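Budget for the hands last
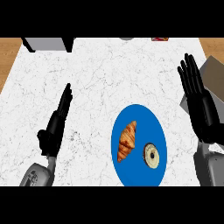

Yae Tanabe read a draft of this essay and objected to the premise. Her view is that simulation is where a team goes to avoid a purchasing decision, that a month of virtual countertops produces a month of opinions about virtual countertops, and that the money is better spent on one real arm as early as possible. She has a point about the avoidance. I disagree about the order of spending.

The usual equipment plan for a two-armed kitchen or food service project begins with the robot. Somebody gets a quote for the arms, somebody else adds a pair of multi-fingered hands, and the rest of the budget is divided among whatever remains: the bench, the safety work, the spare parts, the computers, the staff time. By then the largest number on the sheet has been fixed by a vendor's catalog and the task has hardly been written down.

I would reverse this. Put the task in simulation first, with two arms, a plate and the food that is supposed to go on it, and keep it there until the team can say which end effector the work calls for. A croissant and a donut are a fair test. One is long, curved and ridged, the other is round with a glazed top that should not be touched more than necessary. A five-fingered hand may be the right tool for both. A simple parallel gripper with soft pads may do as well for a fraction of the price and much less maintenance. Changing from one to the other in a model file takes an afternoon. Changing after delivery takes a second purchase order and a difficult meeting.

The Farncombe project is the case I know best. The original plan put 26 percent of the capital budget into hands, from Irska, and 3 percent into spares. Haruna Sakamoto, who held the budget, asked for 8 weeks of simulated work before the order went out. The team wanted to order at once, and so did I. At the end of that period the order was for one dexterous hand and one gripper, and the difference went to spares, a second workstation and a service contract. I can't prove the first plan would have failed. I can say that the spares were used.

There are limits, and a budget should show them. Contact is still the weak part of most simulators. A rendered pastry does not flake, shed crumbs into a finger joint or leave sugar on a sensor. Cleaning is a cost that simulation will not reveal, and in food work it can decide the choice of hand by itself. Cable wear is another. For these, Tanabe is right that only hardware gives an answer, and a plan that skips a hardware trial is a bad plan. The trial can be rented. Katayama leases arms by the month, and a short lease in the middle of the schedule costs less than a wrong purchase at the start.

Simulation also has to be priced like equipment. Teams tend to enter it as free, on the grounds that the software license is cheap or costs nothing. The license is the small part. Scene building, asset cleanup, the controller interface and the graphics hardware all take money, and the person who maintains the scenes will be needed long after the robot arrives. At Farncombe we used Trillus for scheduling the compute and left the scene maintenance out of the sheet entirely - an error that cost us an unplanned hire.

My preferred order, then, is task definition, simulation staff, a leased arm for contact and cleaning trials, and then the purchase of arms. Hands come last. They are the part most likely to be chosen for how they look in a proposal, and the part with the shortest service interval. I would also hold back 12 percent of the total until the leased trial is finished, with no line item attached to it. Finance departments dislike an unassigned reserve. They dislike a supplementary request more, and in my experience the second one is harder to write.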